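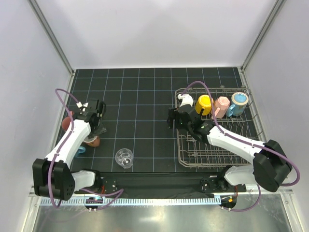

Charcoal mat with a light blue grid, white walls on three sides.

Cleaning and Storing Outdoor Photo Gear at Home

By Lacey Rudd
Updated Oct 12, 2021

Most of the damage I see on wildlife photographers' gear was done at home. A bag gets dropped in the hall after a wet morning and stays zipped until the next trip. By then the strap smells, there is fog inside the viewfinder, and the tripod legs won't slide. The tips on this page cover the first evening back and the longer storage after the season ends in November.

Before you bring the bag inside

Shake it out upside down on the porch with the camera and lenses removed. Seeds, sand and pine needles collect under the dividers, so pull those out as well. If the bag has been on the ground in long grass, check the seams and the back padding for ticks.

In cold weather, leave the camera zipped in the bag when you come indoors and give it a couple of hours to warm up. Take the memory card and battery out while you are still outside if you want to look at your pictures sooner. Opening a cold camera in a warm kitchen puts water on the glass, and some of it can end up behind the glass.

Cleaning the outside of the camera and lens

Start with a rubber blower. Hold the camera with the lens pointing down and blow along the seams, around the dials and under the strap lugs. Then use a soft, dry brush. A clean makeup brush that has never been used for makeup works fine, and I keep one for the body and another for glass. Mark the handles.

Wipe the body with a cloth that is barely damp with plain water. Follow with a dry one. Salt spray needs a second pass with a fresh part of the cloth. Don't use kitchen spray, window cleaner or rubbing alcohol on rubber grips. The rubber goes white and later gets sticky.

For the front glass, blow first, brush second, and only then use lens fluid. Put the fluid on the tissue and never straight on the lens, where it can run in under the ring. Work from the middle outward in a loose spiral. If a smear stays, leave it for a minute and breathe on the glass, then wipe again with a dry part of the tissue. A long lens, say a 400, is easier to clean lying on a folded towel with the hood on the far end, so it can't roll.

Leave the sensor alone unless you have done it before. A blower with the camera facing down is as far as I go on the kitchen table.

Tripods

Mud inside the leg locks is the usual trouble. Extend every section, rinse the feet and lower legs under a slow tap, and stand the tripod in the shower or garage until it is dry. Don't collapse wet legs.

If a leg grinds when you slide it, take that section apart. For twist locks:

Unscrew the collar all the way and slide the lower section out.
Lay the plastic shims on a paper towel in the order and direction they came off.
Wipe the threads with an old toothbrush and warm water with a drop of dish soap.
Dry everything and put a thin film of grease on the threads only.
Put it back together and run the lock open and closed a few times.

Do one leg at a time so you have the others to look at. Jamie Birkett, who taught me this in his garage in Ternville, takes a phone picture before he unscrews anything, and I have picked up the habit too. Flip locks usually need nothing more than a rinse and a small turn of the adjusting screw.

Tripod heads should not go under the tap. Brush them off, wipe the plate and the clamp, and leave the grease inside alone.

Blinds, nets and rain covers

Fabric blinds should be dried fully open. Over a clothesline is good, over the backs of kitchen chairs will do. Brush off dried mud once it is dry, as wet mud only spreads. If the fabric needs washing, use cool water in the bathtub with a small amount of unscented soap and rinse until the water is clear. Scented detergent hangs around for weeks, and brighteners can make dull cloth look too bright outdoors.

Camouflage netting tangles in any drawer. Fold it lengthwise and roll it onto a cardboard tube, then hold it with two strips of cloth. Rubber bands rot and stick.

For rain covers, check the seams by holding them up to a lamp. Pinholes can be closed with a dab of seam sealer on the inside. Let it cure overnight before you fold the cover.

Bean bags

A bean bag on a car window is the cheapest support there is, and the filling matters more than the cover. Rice and dried beans are heavy and settle well, but they go moldy if they get wet and they bring mice into a closet. I switched to plastic pellets after losing a bag to mice at the cabin in Skarthorpe. If you stay with rice, keep it in a zip bag inside the cover and empty it at the end of the season. Don't eat it afterward.

Fill the bag to two thirds. A full bag is hard and the lens rocks on top of it.

Batteries and cards

Store batteries out of the camera and partly charged. Put the plastic caps back on, or keep each one in its own small bag, away from coins and keys. If the contacts look dull, rub them with a clean pencil eraser and blow off the crumbs.

I turn used cards face down in the card case and don't turn them back until the files are copied to 2 places. Format cards in the camera, never on the computer.

Where to keep it all

Pick a shelf in a room where people live. Basements are damp, attics get too hot, and leather cases grow mold in both. Glass likes a little light and moving air, so don't seal lenses in a plastic tub unless you put fresh silica gel in with them. The color-changing type tells you when it is used up. Most of it can be dried in a low oven, but follow the directions on the packet.

Once a month, take each lens out, turn the rings from end to end and look through it toward a window. Put the caps back on and return it to the shelf. The whole job takes me 20 minutes.

Leave the bag open. Stuff it with newspaper if it is still a bit damp, and change the paper the next day.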